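Gas Detector Open Day at Huvstead

The Hafstein plant opened its doors to site safety staff for the first time since the July refit. I went for the calibration room, where the Corker fixed monitors are checked before they ship. Each unit is tested against 9 gases, ammonia and chlorine among them.

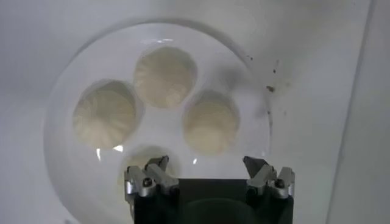 Posted November 4, 2021 by the site editor

The test bench holds 30 sensor heads at a time. A full run takes five hours - longer if a head drifts and has to be zeroed again. Results go to a logger with 256 channels, and a printed sheet goes in the box with each monitor.

We also saw the alarm panel they supplied to the docks at Furkport. It is a plain gray cabinet with a horn on top, and very loud.

Lunch was at noon, with questions after.

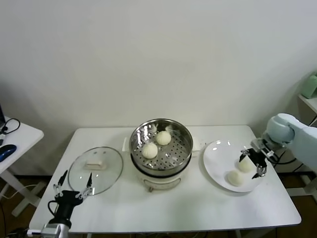
Huvstead reader: Did they say how often the chlorine cells need changing? Ours read low well before the date on the label.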